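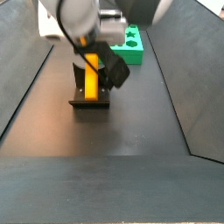
A reader wrote in after my October column to say I was being unfair, and that a machine able to put toys away would be folding shirts by spring. I went to the open day at Trevley with that letter in my coat pocket. I came home with my own opinion mostly intact.

Trevley rents the back half of the old Carker building, and nearly 50 of us shuffled through in groups. The talk out front was all kitchens and stockrooms. The work was blocks and a green shape sorter, the kind you buy for a toddler, set down inside a gray box with walls on every side.

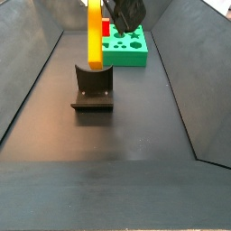
Photo: Flaltodberg Open Day / Trevley

I asked what happens when the sorter is moved to a carpet with a dog on it. The answer was that carpet is planned. So is laundry, and so are dishes. The guide told us the arm had made 1,104 tries at the block job since October, and I couldn't get a straight reply on how many went well. I'd want that number before I let it near a wine glass.

To be fair, picking up a block and lining it up with a hole is harder than it sounds – my own hands do it without asking me. But a shop floor is 2,000 kinds of box, half of them crushed, and a customer standing in the way.
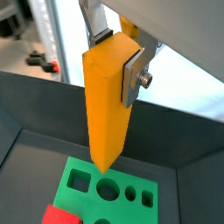

Filed under: Home & Shop Machines

The Siddiqui stand next door had a shelf-stocking demo, which was down for repairs during our visit. They handed out a leaflet promising 800 items a shift. I asked whether that included picking up the ones it drops, and was told somebody would email me.

Coffee was free and the parking was terrible. If you go next time, take the bus and ask about the carpet.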